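Driveway cracks and small potholes: quick tips 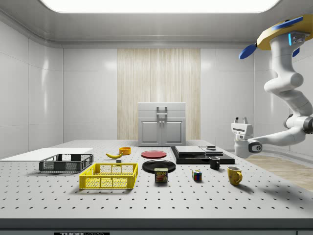 Perforated table, cabinet at the far end.

Wait for a dry spell. July is good. Cold patch doesnt like wet holes.

Sweep out loose stone first, then hose, then let it dry overnight. Skip this and the patch lifts.

Cut the edges straight down with a cold chisel. Sloped edges crumble.

Deep hole? Fill in layers, 2 inches at a time, tamp each one hard. Leave the last layer a bit proud, the car will press it down.

Hairline cracks: pourable filler, squeegee, done. Weeds out first, roots too.

Keep tires off till next day. Longer if its cool out.

Pothole out on the street is the town's job, not yours. In Stenstead call the road desk before 11, they send the crew list out after that. Give a house number and which side of the road. Noeline Wihongi got hers filled by Wednesday doing it that way.

Half bags of patch go hard. Tape them shut adn store flat.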